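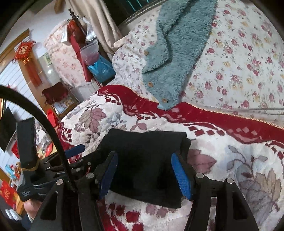

Chapter 2
Sizing Branch-Circuit Conductors

2.1 Scope of the Chapter

A branch circuit consists of the conductors between the final overcurrent device and the outlets it serves. This chapter covers the selection of those conductors by load, by ambient temperature and by length of run. Grounding conductors are treated separately in the chapter that follows.

Readers should be able to apply Ohm's law and to read a panel schedule before starting. The panel schedule for the Lonwood building, introduced in Chapter 1, is used again in the worked problems.

2.2 Terms

Ampacity: the current a conductor can carry continuously, under its conditions of use, without exceeding its temperature rating.

Continuous load: a load in which the maximum current is expected to last three hours or more.

Voltage drop: the difference between the voltage at the source and the voltage at the load, caused by the impedance of the conductors.

2.3 Order of Calculation

Find the load current first. For a single-phase load at unity power factor, divide the power in watts by the circuit voltage. A resistance heater rated 2121 watts at 240 volts draws 8.84 amperes.

Next, adjust for continuous operation where it applies, then correct the conductor ampacity for ambient temperature. A conductor in an attic at 40 degrees Celsius carries less current than the same conductor at 30 degrees. Check voltage drop last, using the one-way length of the run multiplied by two.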